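Fereshteh Rahimi makes boards. They are white and rectangular, they have raised plates on them, and blue pegs and other blue parts go onto the plates. She has been making them in one form or another for five years, first at her kitchen table and now in a unit she rents behind a tile merchant. The firm is called Clasum. When I visited on February 9, 2023 she had three of them out on the bench and was rubbing the edge of a plate with fine sandpaper.

"People think the hard part is the pegs," she said. "The pegs are easy. The plates take the time. If a plate rocks even slightly, everything you stand on it leans, and then the person using it thinks they have done something wrong."

She trained as a pattern maker and spent most of her working life at Bagheri, a small joinery and moulding shop where she cut forms for other people's products. The first board was made for her uncle, who had hurt his hand and was bored with squeezing a rubber ball. She glued some plates to an offcut, drilled them and gave him a bag of pegs in different widths.

"He did it while he listened to the radio," she said. "He'd put them all in and take them all out. Then he started asking for a thinner one."

The thin peg is still the one she gets the most letters about. Most people can put the thick ones in place without much thought, she said, because there is plenty to hold. A thin peg has to be picked up between the fingertips and kept straight on the way down. She puts both kinds on her boards and tries not to place them in order of difficulty. "I don't want a row that goes from easy to hard. You get to the end and stop. I'd sooner you had to look for the next one."

I asked why everything that moves is blue. She said she had tried red and found it tiring to look at all day, and that yellow got lost against the white under a warm lamp. Blue shows up in any light she has worked in. She buys the colour in large tubs and has never changed supplier.

The base matters more than people expect. A white board on a dark surface is easy to find the edges of, and she tells customers to put something dark underneath if their table is pale.

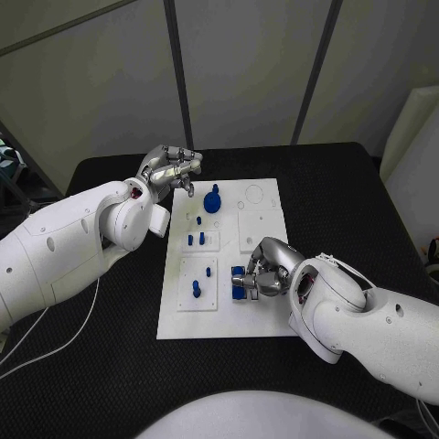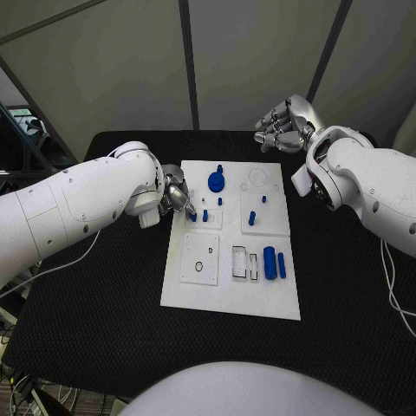 Blue parts and raised white plates on the white board

Mehrangiz Tabrizi thinks the plates are too close together, and told me so by telephone the following week. She has used two of the boards and would like a hand's width of clear space on every side of each plate, even if it meant fewer pegs. In her view the trouble with a crowded board is that you knock over what you did before while reaching for what comes next, "and then you're tidying up, and tidying up is a different exercise".

Rahimi had heard this before and did not dispute it. She has drawn a wider version and priced it, and the difficulty is the box. The present board goes into a standard carton with its bag of parts on top. The wider one would need a carton made to order, and the smallest run she has been quoted for is 2000.

"I haven't got room for 2000 boxes," she said. "I haven't got room for my coat."

She was less willing to give way on the question of instructions. The boards go out with a single sheet that lists the parts and says nothing on the order in which to use them. A buyer at Sustusby, which stocks the boards in its shop, asked for a booklet with timed stages. Rahimi wrote one, disliked it and threw it away — though she admits she kept the drawings. Some people want to start with the tall pieces and some with whatever is nearest, and she can't see that it matters.

Wear is a slower problem. Holes open up with use, and a peg that was snug when it left the bench will wobble after a year or so of daily handling. She will re-plate a board for the cost of postage. They come back with crumbs in the holes, she said, and once with a peg that somebody had whittled from a pencil to replace a lost one. It fitted well enough that she left it in.

The next job is a new set of plates for a board called the Starance, which she expects to finish in February. It has a shallower plate and a shorter peg, meant for people who find it uncomfortable to lift the wrist. The first sample was on the shelf behind her. She took it down, pressed each corner in turn with her thumb, and put it back with the ones that needed sanding.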